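The instruments wear out first. Everyone shopping for a suturing robot looks at the arm, the console, the software license, and then six months in the money is going somewhere else entirely. Needle drivers. Cables inside the wrist. Thread by the box.

We spent part of the winter reading purchase plans from labs and teaching hospitals that want a two-arm setup for bench work - stitching on pads, no patients anywhere near it. Different sizes, different states, same holes in the budget.

Take Kodham, a training center with one room and a decent grant. Its first plan had the system on line one and "supplies" on line 7, one lump sum, no breakdown. By March they had burned through it. Practice pads, mostly. A pad that has been cut and stitched all over is no good for the next trainee, and the first order was for 100. Sounded like plenty.

So plan by the stitch. How many sutures per session, how many sessions per pad, how many pads per week. Ugly little spreadsheet, takes an afternoon. Do it before you talk to a sales rep, not after.

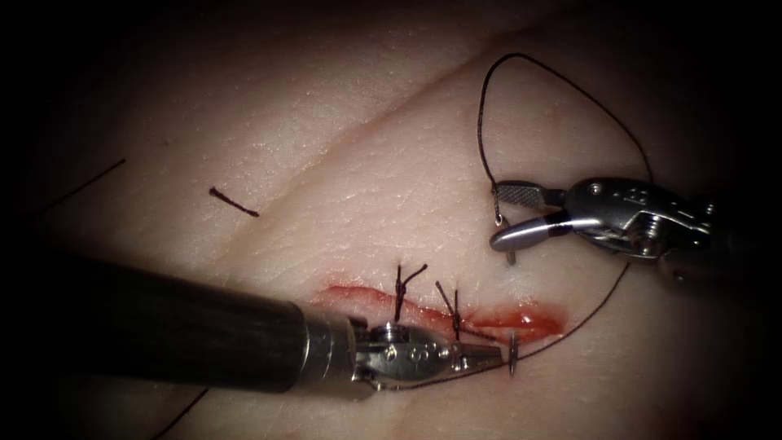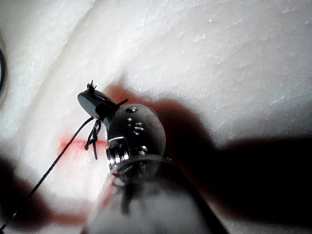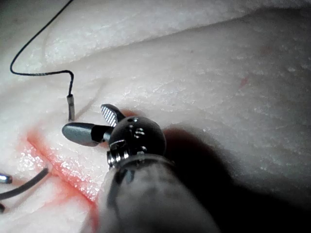
Suturing at the bench, red cut, pale pad, dark thread.

Then instruments. Ask what the wrist is rated for and how that is counted, by hours or by uses. Ask what happens when the count runs out. Some sellers lock the tool, some just send a warning. Nunero, a small maker with a bench-only system, sells drivers in pairs with a rebuild included, and the rebuild is where you save, if you can live with the wait. Bezerra quotes a lower price per tool and no rebuild at all. Over one year Bezerra looks cheaper. Over 2 years it didn't, in every plan we ran the numbers on.

Buy a spare pair. Yes it hurts. A room with a dead left arm is a room you are paying for anyway.

Cameras next, and here people underbuy. One fixed view is fine for a demo. For teaching, or for anyone who wants to go back over a bad knot, you want a close view too, and that means mounts, cables, storage, a person who knows where the files went. Storage especialy. Get a quote for a full year of recording at the quality you will really use, and put it on it's own line.

Service contracts - read the exclusions page first. We saw one that covered "the arm" and left out everything past the last joint. The purchasing office signed it. Nobody in the lab had been shown it.

Room stuff gets forgotten. Lighting, a table that doesn't shake, power, a lockable cabinet for needles. Sharps disposal, which in one plan was down as zero.

Lease or buy? Depends on the grant. If the money has to be gone by a deadline, buy, and prepay the service if the funder allows it. If it comes in yearly pieces a lease is easier to defend, but check the return terms. Drallutum, a leasing outfit that handles a lot of used lab gear, wants 7 weeks notice and the original crates. Who keeps the crates? Keep the crates.

And training time. Two days from the vendor is standard and two days gets you through startup and shutdown. Budget for a second visit later on, when people have real questions.

Related
Used lab arms: what to check before you sign
Grant money with a deadline, a survival guide
Sharps, pads and thread: pricing the small stuff
Lease returns and the missing crate problem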